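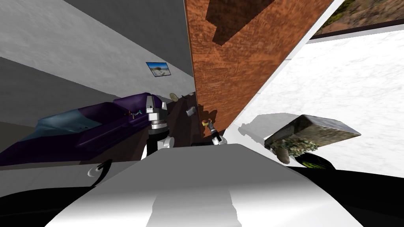 Ylva Dahlgren wrote in to say that her arm drops blocks only on the left side of the bench, and only when the block is heavier on one end, and that she has replaced the finger pads twice without any change. Pads are seldom the fault in a case like that. The notes below cover the points we check first on the two-arm build at Flatstead, starting in simulation and ending at the bench.

Model the room before cutting any timber

The simulated room should contain furniture as well as the work surface. A sofa, a wall and an upright panel close to the arms will show clearance problems that a bare grid never will. Ours has a purple sofa and a white marbled surface, and the colours are of no consequence. What matters is that the outer dimensions match something you have measured.

Measure the real bench at both ends. The one at Flatstead is 4 mm lower at the window end, and the first simulated bench was dead level. Every grasp worked out on screen arrived high on one side. Enter the tilt in the model, or shim the bench legs and leave the model alone. Do one or the other and write down which.

Give each object a collision shape of its own. A rough stone block can use a plain box for collisions as long as the box encloses the highest points of the texture. Round items are better served by a cylinder or a sphere. A box around a round item leaves corners of solid nothing, and the planner will steer the fingers round them by a wide margin.

Small items are often left out of the model to save time. Put them in, at least as simple shapes. A cup on the floor is of little interest until the base is mounted low and the elbow swings past it.

Viewpoint

Set one simulated view close to the second arm, looking past its body to the first. It is an awkward view and hides a good part of the floor. It also shows early whether one arm blocks the working area of the other, and a view from high above the room will not show this at all. Keep the tilt of the view the same between runs so that results can be compared.

Mounting two arms

Fix both bases to the same board. Two boards clamped to one bench will creep apart, and the error appears as a twist in anything held by both grippers. We use a birch ply board with coach bolts through to a second piece beneath. Wood screws alone worked loose in a fortnight.

Base spacing depends on reach. Ours were first set too close, and the wrists met whenever both arms worked near the middle. Moving one base outwards by 50 mm cured most of it. The rest was cured by a software limit on the shoulder joint.

Mark the position of each base on the board with a scribed line. Pencil wears off and tape shifts. When a base comes off for repair it goes back to the line, and the calibration then needs only a check.

Gripper fingers

Curved fingers centre a round item well and hold a flat-sided block badly, as they meet it at two small points. The block then pivots about the line between those points, and the heavier end drops. This is the likely answer to the Dahlgren fault. Try these in order:

Grip nearer the centre of mass. Balance the block on a dowel to find it.

Add a flat insert to each finger. A strip of aluminium with a thin rubber face is enough.

Increase closing force last of all. Force hides a bad grip position and wears the gear train.

As for the fault showing only on the left, check the wrist angle at full stretch. With the arm extended, a small error at the wrist brings one finger down before the other. The block is nudged sideways before the grip closes, and the fingers take it off centre. Run the arm to the same spot with nothing to hold and lower it on to a sheet of card. Both tips should touch together.

Clean rubber faces with a damp cloth and let them dry. Do not use white spirit, which leaves the rubber shiny.

Stone and other rough items

Brush grit off stone before handling it. Grit beds into rubber and will mark the next item. A rough upper face also gives poor readings from a cheap distance sensor. Take 12 readings at slightly different points and use the median. The mean is pulled about by the hollows.

Do not slide stone across a polished surface. Lift, move, lower. Set the final descent to a slow speed and stop on contact, with the target height entered slightly above the surface - the controller should find the surface by touch.

Cables

Run the cable up the back of each arm with a loop at every joint. Test each loop by hand at both ends of travel with the power off. Most of our intermittent faults in the first summer were a single pinched wire at the elbow. Bednárik, the controller box we built for this job, reports such a fault as a lost joint, and that sent us looking at motors for the better part of a week.

Label both ends of every cable, left arm and right arm. Use heat-shrink over the label.

Settings worth noting

Simulated friction should be lower than the value you believe to be true. If a grasp holds on screen at low friction it has a fair chance at the bench.

Joint speed for first trials: 38 per cent of maximum. Raise it once ten clean cycles have been run, and go back to the lower figure after any change to the fingers.

Keep the simulated and real settings in one file. We had two files until the spring, and they differed in the length of the right gripper.

Before switching on

Check the base bolts. Clear the bench of tools, including the spanner used on the bolts. Confirm that the stop button works by pressing it with the arms in motion at low speed. Stand outside the reach of both arms, and keep sleeves rolled up.

The drawing for the finger insert is pinned up by the pillar drill. A version for wider fingers will follow in September, once the second set has been cut and tried.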